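ハンドヘルドグリッパーによる片付け動作の記録手順

この手順書は、ロボット研究会の模倣学習班に新しく入った部員向けのものである。手持ち型グリッパーを両手に持ち、室内のごみや容器を回収する動作を記録して、学習に使える形で保存するまでを扱う。学習スクリプトの使い方は別ページにまとめてある。初版の作成はHicham Metwally、以降の修正は班の共同作業による。

1. 用意するもの

・手持ち型グリッパー 2台(左右一組)
・記録用ノートPC(収録ソフトSkiradicoを導入済みのもの)
・対象物 8点
・回収先の容器 1個
・予備のパッド、六角レンチ、柔らかい布
・記録シート(共有フォルダVututstead内の最新版)

対象物は、形と硬さが偏らないように選ぶ。飲料の紙パック、空のペットボトル、丸めた紙、菓子の小袋を基本の組とし、残りは各自で決めてよい。ガラス製品、刃物、中身の入った開封済み容器は使わない。未開封の紙パックと空の紙パックでは質量も変形のしかたも違うため、どちらを使ったかを記録シートに書く。

2. グリッパーの点検

収録前に左右それぞれについて次を確認する。

(1) 爪を全開から全閉まで数回動かし、引っかかりがないことを確かめる。途中で重くなる場合はリンクのピボット部を見る。締めすぎが原因であることが多い。
(2) パッドの表面を乾いた布で拭く。紙粉や油分が残っていると、薄い紙や樹脂の袋が滑る。
(3) 全閉時に左右のパッドが平行に当たるかを見る。片当たりしているときはパッドを貼り直す。
(4) Skiradicoの「開度」画面で、全開と全閉の値を登録する。この登録は日ごとに行う。前日の値を流用しない。

開度の登録を忘れたまま収録したデータは、後から補正できない。4月の収録分では、これが原因で30試行を破棄した。

3. 場所の設定

収録は部室でも自宅でもよい。背景の物を片付ける必要はなく、普段の生活で置いてあるものはそのまま残す。背景がどの試行も同じだと、学習したモデルが背景に依存する。

回収先の容器は床に直接置く。机の縁から容器の縁までは水平距離で40cmを標準とする。直射光がカメラに入る位置は避ける。窓を背にして立てない場合は、カーテンで調整するか時間帯を変える。

人の顔、郵便物の宛名、表示中の画面が映り込む場所では収録しない。家族が同席する場合は、事前に了承を取る。

4. 収録の手順

(1) 対象物を机の上と床に配置する。向きは揃えない。
(2) 左右のグリッパーを開いた状態で構え、Skiradicoの収録を開始する。
(3) 開始後、両手を静止させたまま2秒待つ。この区間を時刻合わせに使う。
(4) 一方の手で対象物を一つ把持し、容器の真上まで運び、爪を開いて落とす。投げ入れない。
(5) もう一方の手で次の対象物を把持する。左右は同時に動かしてもよいが、容器の上で交差させない。
(6) すべて回収したら開始時の姿勢に戻り、2秒静止して収録を止める。

把持位置は対象物の重心付近を狙う。紙パックは広い面ではなく側面を両側から挟むと姿勢が安定する。文字の上下は気にしなくてよい。逆さに持った試行も正規のデータとして扱う。丸めた紙は潰れるまで挟む必要はなく、持ち上げて抜け落ちない程度で止める。

把持に失敗した場合は収録を止めず、そのまま持ち直す。持ち直しの動作も学習に使う。ただし対象物が机の下などに入り、グリッパーで届かなくなったときは、その試行を中止して記録シートに「中止」と書く。素手で拾って続行してはならない。
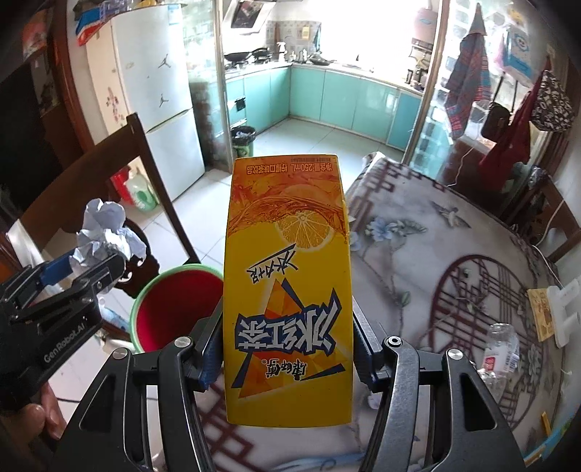 移動速度は、普段手で物を片付けるときより遅くする。速すぎると画像がぶれ、位置推定が途切れる。Skiradicoの右上に出る追跡表示が赤に変わった試行は、動作そのものが成功していても使用しない。

5. 確認と保存

収録後は試行ごとに再生し、次の点を見る。

・爪の開閉と開度の波形が一致しているか
・左右の時刻のずれが1フレーム以内か
・対象物が容器に入る瞬間まで映っているか

問題のない試行は、変換ツールSkultexで班の共通形式に書き出す。ファイル名は「収録者の頭文字_場所番号_試行番号」とし、日本語や空白を入れない。書き出し先はVututsteadの「未確認」フォルダである。「確認済み」へ移すのは収録者以外の班員が行う。

現在の確認済みデータは618試行で、内訳は記録シートの集計タブに出る。対象物の種類ごとの試行数もここで確認し、少ないものを優先して次の収録に入れる。

6. よくある不具合

開度の値が途中で飛ぶ:コネクタの緩みを疑う。差し直しても再現する場合は予備のケーブルに替える。

薄い袋がつかめない:爪を机の面に対して寝かせすぎている。先端を立て、袋の端ではなく中央の盛り上がった部分を挟む。

ペットボトルが回転して逃げる:胴を挟む前に、爪の向きをボトルの軸と直角に合わせる。つぶれたボトルは、へこんだ面にパッドを当てると滑りにくい。

Skultexが「区間不足」で停止する:開始または終了時の静止が短い。該当試行は手作業で区間を指定すれば通ることがある。指定方法はAkbulut(班内wiki)の変換の項を参照。

7. 変更履歴

第3版:静止時間を1秒から2秒に変更。中止時の記載方法を追加。
第2版:容器の標準位置を追加。
初版:作成。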